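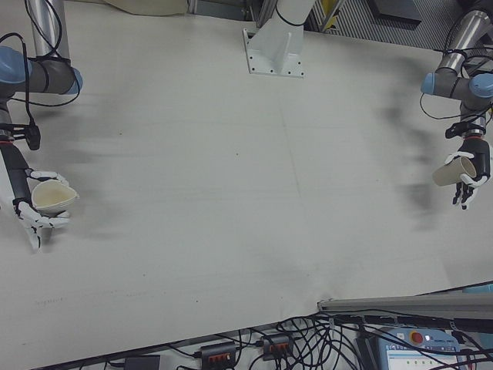

Looking After Your Cards, Receipts and PINs at Home

Looking After Your Cards, Receipts and PINs at Home

By Etenesh Yimer

Most of us were handed our first bank card with a little booklet and a handshake, and that was the whole of our education on the subject. I kept mine in the same wallet as my library card, two keys and a lot of crumbs, and I can't say I gave it another thought until the morning in July when I was standing at the register in Tovbridge with a full cart and a card that wouldn't read. The cashier tried it four times, bless her. I went home without the groceries and spent the afternoon turning out every drawer where a bit of plastic or paper to do with money might be hiding.

What follows is what I've picked up since then, along with a few good habits from my neighbor Amanuel Abera, who worked behind a bank counter for years and is very patient with my questions. It's all ordinary household stuff. You don't need to buy much of anything.

Cleaning a card that won't read

Start with the simple things. Take a soft, dry cloth (an eyeglass cloth is perfect, an old cotton T-shirt will do) and wipe both sides of the card, going gently over the little metal contact square. If there's something sticky on it, dampen a corner of the cloth with a drop of rubbing alcohol, wipe, and let the card dry completely before it goes back in your wallet. Don't scrub. Don't use a kitchen scouring pad, a nail file or a pencil eraser, all of which have been suggested to me by perfectly sensible people.

If the card has a stripe on the back, lay it flat on the table and wipe along the length of the stripe. Check for cracks while you're there, especially near the corners. A cracked card may go on working for a good while, but it will pick the worst possible moment to give up, so call and ask for a new one before you travel or before the holidays get going.

Where cards live

A wallet in a back pocket gets sat on all day long, and cards do bend. I moved mine to the front pocket of my bag and I wish I'd done it years ago. If you carry a lot of cards, go through them and take out the ones you haven't used in months. Those can stay at home in an envelope, somewhere you'll remember but a visitor wouldn't come across while looking for a pen! The kitchen junk drawer is a terrible place. So is the glove compartment.

Heat is hard on cards too. Keep them off the dashboard and away from the radiator shelf where everybody empties their pockets in the winter. If you've run one through the washing machine, dry it with a towel and try it at a machine before you rely on it. Mine has been through twice.

Writing things down

Please don't write your PIN on the card, or on a slip of paper tucked in beside it, or on the back of a business card with a fake name over it. Amanuel says he saw that last one constantly. If remembering numbers is difficult for you, choose something you can tie to a picture in your mind, and stay away from birthdays and house numbers. Change it if you've ever said it out loud to anyone, however much you love them.

What you should write down is the phone number printed on the back of each card, the one for reporting it lost. Once the card is gone, so is the number! I keep a sheet with the name of each bank and its phone number, with no card numbers on it at all, and there's a copy at my sister's house.

Receipts, and what to do with the heap

Receipts used to take over my kitchen counter. Now I have 5 envelopes standing in an old letter rack, marked Groceries, House, Car, Medical and Everything Else, and the day's receipts go in when I come through the door. Once a month I make a pot of coffee, sit down with the statement and tick things off with a pencil. It takes me most of one cup.

Look for the small amounts as well as the large ones. A charge of a dollar or two from a name you don't recognize is worth a phone call, and so is a subscription you were sure you had canceled. Some stores bill under a different name from the one over the door, so look that up first and save yourself some worry.

Thermal paper (the shiny kind) fades, and it fades faster in a hot car or pressed up against plastic. For anything with a warranty, make a photocopy or snap a picture of it the same week. I learned this over a dishwasher. It cost me $484 and the receipt was as blank as a fresh napkin when I finally needed it.

Getting rid of old cards and statements

When a new card comes, turn it on first and be sure that it works, then deal with the old one. Cut it up with sturdy kitchen scissors, going right through the chip and through the stripe, and then across the number in several places. I put half the pieces in one week's trash and half in the next, and yes, my family teases me about it. Metal cards will ruin your scissors, so ask the bank whether it will take them back.

For paper, a crosscut shredder is nice to have if you've got the room. If you haven't, tear off the part with your name and account number, soak those pieces in a bucket overnight and squash them into a ball. Shredded paper without plastic windows in it makes decent compost if you mix it in with your vegetable peelings.

At the register and the pump

Cover the keypad with your free hand, every time, even when there's no one behind you. Give the card slot a little wiggle before you use it, and if it feels loose or looks different from its neighbors, pay inside. Pick the pump closest to the window if you have a choice.

And do set up alerts if your bank offers them. Mine sends a text for anything over $400, which was the amount Amanuel suggested, though I've been thinking of bringing it down. You can usually find the setting under "notifications," or call the number on the back of your card and have somebody walk you through it while you've got the page open in front of you.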